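Share this article
Print
Comments (2)

Stokden parish to merge two churches under diocesan plan

Published 6/17/21

The Catholic parish of Stokden will close one of its two churches for regular worship and hold all Sunday Masses in the other from July, under a plan approved by the diocese.

The decision affects St Anne's, the smaller of the two buildings, which stands on the eastern side of the town near the Eltach road. Weekday services there ended during the first lockdown and have not been brought back. Sunday Mass has been said once a week, with places booked in advance.

In a letter read out in both churches, the parish said the move had been under discussion for several years and was not a result of the pandemic alone. It pointed to the cost of heating and repairing St Anne's, the age of its roof, and the fact that one priest now looks after an area that once had four.

"We know how much St Anne's means to the families who were baptised, married and buried from it," the letter said. "The building will remain a consecrated church. It will be open for funerals when a family asks for it, and for the feast of St Anne each year."

The feast falls on 26 July. The parish said this year's Mass for the feast would go ahead at St Anne's in the evening, and that it would be the first service held there under the new arrangement.

A public consultation on the plan ran for eight weeks in the spring. The parish received 597 replies, most of them on paper forms left at the back of the two churches. A summary on the parish website says that a majority of those who usually attend the larger church, St Joseph's, were in favour, while a majority of those who attend St Anne's were against. It does not give a full breakdown.

Several replies asked whether the two congregations could take turns, with Sunday Mass moving from one church to the other every other week. The diocese turned this down. It said that both buildings would still have to be heated, cleaned and insured, and that people would find it hard to keep track of which church was open.

Others wrote about getting there. St Joseph's is at the western end of the town centre, more than two miles from the estates around St Anne's, and there is no direct bus on a Sunday morning. Some older parishioners said in their replies that they had always walked to Mass and did not drive.

The parish said it would pay for a minibus for the first year. The service will be run by Zivex, a local coach firm, and will leave from outside St Anne's before the main Sunday Mass and return afterwards. Seats will be free, but will have to be reserved through the parish office while limits on numbers are in place. What happens after the first year will depend on how many people use it.
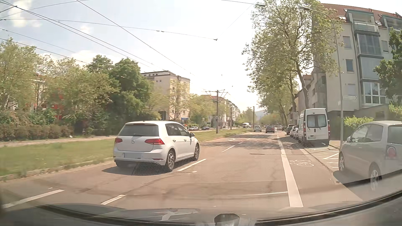

Parking at St Joseph's was the other main concern. The church has a small car park behind the presbytery, which is already full for the late morning Mass in a normal year, and most of the streets close by are for residents only. The parish has asked the council whether churchgoers could use the car park of the nearby offices on Sundays, and is waiting for an answer. In the meantime it is asking people to share lifts where the rules allow. An ordinary hatchback, a Golf or something of that size, could bring a whole household from the eastern side, the letter said, and drivers should use the main road with its marked lanes and avoid the narrow streets behind the church. Stewards will be at the gate for the first few Sundays.

Mass times will also change. St Joseph's will have a Saturday evening Mass and two on Sunday morning, with an extra one on Sunday evening if demand is high enough. The Sunday evening Mass would replace the one now said at St Anne's. Confessions will be heard on Saturday before the evening Mass, as they are now.

The parish choir, which has not sung in public since last year, will be made up of singers from both churches. Until now each had its own. Congregational singing indoors is still not allowed, and the parish said it would follow national guidance on when it could start again.

St Anne's was opened in the 1930s to serve families who had moved out from the old centre of Stokden to work in the brickfields. It was paid for largely by weekly collections, and the brick for its walls was given by two of the works. The side chapel was added after the war. The church is not a listed building, although a local history group has said it will apply for it to be considered.

The church hall next door is not part of the plan and will stay open. It is used on weekdays by a toddler group, a food bank and an over-sixties lunch club, all of which pay a small rent or none at all. The food bank has been in the hall since the closure of its former home on Moldovan Street, and the parish said there was no intention to ask it to leave.

There is also the question of what will happen to the things inside the church. The parish said that nothing would be sold. The Stations of the Cross, which were carved for the building, will stay where they are. A statue of Our Lady that is carried in the May procession will be moved to St Joseph's, where a place has been set aside for it near the font. The parish registers are already kept at the diocesan archive, apart from those still in use.

The organ at St Anne's has not been played since a leak damaged part of it, and a repair was put off twice for lack of money. It will be covered and left in place for now.

A group of parishioners opposed to the plan has written to the bishop to ask for a delay of a year. In its letter, which it has also put up on a public noticeboard in Eltach, the group said that the consultation had been held at a time when many people were still shielding and had not been inside a church for months. It said that attendance over the past year could not be used as a guide to how many would come back.

"We are not asking for the decision to be thrown out," the group wrote. "We are asking for it to be looked at again once people have had a chance to return."

The diocese said the letter had been received and would be answered. It said the figures used in drawing up the plan were from before the pandemic, when roughly 8 in every 10 of the parish's Sunday worshippers went to St Joseph's. It added that the arrangement would be reviewed after two years and that no decision had been taken on the long-term future of the building.

Under church law, a bishop who wishes to close a church for good must first consult his council of priests. The diocese said this step had not been taken in the case of St Anne's as the church was not being closed in that sense. Parishioners who object to a formal closure can appeal, first to the bishop himself and then to Rome.

Other Christian congregations in Stokden have also been making changes. The Methodist chapel has shared its building with a Baptist fellowship since the autumn, with separate services at different hours, and the Anglican parish has moved its early service to the evening on a trial basis. The three churches and the Catholic parish normally hold a joint carol service in December, and said they hoped to do so again this year.

The last regular Sunday Mass at St Anne's will be said at the end of this month. Places are limited and must be booked through the parish office, by telephone or in person. The parish said it would put loudspeakers on the grass outside so that those without a place could follow the service – weather permitting – and asked people to keep their distance from other households and bring their own chairs.

A book for memories of the church will be left in the porch during opening hours. Photographs of weddings, first communions and other events at St Anne's can be handed in at the office, where they will be copied and given back. The parish hopes to show them in the hall later in the year.

Requests for a seat on the Sunday minibus can be made at the same office, which is open on weekday mornings. Anyone who cannot get to Mass at all may ask for communion to be brought to them at home.

More in Religion
Local news
Back to top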